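Ostine issue tracker
Project: Diken countertop tasks
Ticket 1235: Success rule accepts episodes it should reject
Type: Defect / practice
Status: Open, fix in review
Opened: Oct 19, 2018
Component: episode validator, scene rules

Summary
The validator marks an episode as passed when the food item's center point is inside the target radius on the last step. It does not check the other arm, the hand state or whether the item has come to rest. Section 11 of the Korneo scene rules requires all of these. Views from the affected task follow.

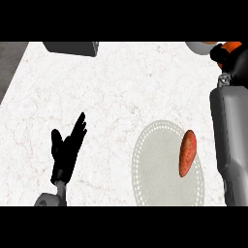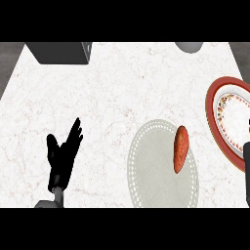 Section 11 was written for tasks with one arm and was carried over to the two-arm tasks without changes to the validator. The rule text was updated, the code was not. In the task above the item lies close to the dotted rim, and the second arm is at the right side of the workspace. With the current check, an item at that distance from the center passes or fails on the radius setting alone. Two configs in the repo use different radius settings for the same task, so the same final state can get two different results.

Steps to reproduce
1. Check out the Hamdy branch of the validator.
2. Load the two-arm config set.
3. Run the validator on batch 108 with the default settings.
4. Run it again with the strict flag on.
5. Compare the two result files.

Expected
Both runs give the same pass list. The strict flag should only add warnings.

Actual
The pass lists differ. The strict run drops episodes in which the item center is inside the radius but part of the item is past the rim. The default run keeps them. Neither run reports contact between an arm and the target object.

Log

Entry 1
Reproduced on a clean install. Not related to ticket 1323, which covers dropped steps in the recorder. The step count matches in every episode checked.

Entry 2
Cause found. The validator reads the object origin and ignores the object bounds. For a round item the error is small. For a long item it depends on how the item is turned, and an item lying with its long axis toward the rim is the worst case. Changed the check to use the full bounds projected onto the target surface.

Entry 3
After the change, default and strict runs agree on placement. Contact is still not reported. The contact list is filtered by arm name, and the filter only has the left arm in it. Added the right arm to the filter. Wrist links and forearm links are now included as well as fingers.

Entry 4
Radius moved out of the task configs and into the object file, so each target has one value. Any config that still sets a radius now stops with an error at load. Do not work around this error by renaming the key.

Entry 5
Rest check added. The item must stay under the speed limit for the full hold window before the episode can pass. The hand has to be open and clear of the item for the same window. An open hand by itself is not proof of a release, so the check also needs a recorded grasp earlier in the episode.

Rules to follow until the fix is merged
Do not publish pass rates from two-arm tasks.
Run with the strict flag and keep the result file with the batch.
Review rejected episodes from both arm views before deleting anything.
Record the validator version in the batch header. A batch with no version is treated as unchecked.
Do not edit labels by hand. If a label is wrong, add the episode to this ticket and rerun.

Remaining work
Rerun batch 108 with the merged code.
Update the wording of section 11 to name both arms.
Add a regression test with a long item at four headings near the rim.
Decide if older batches need new labels. Proposal is to relabel only those in use after November.

Blocked by: none
Related: 1323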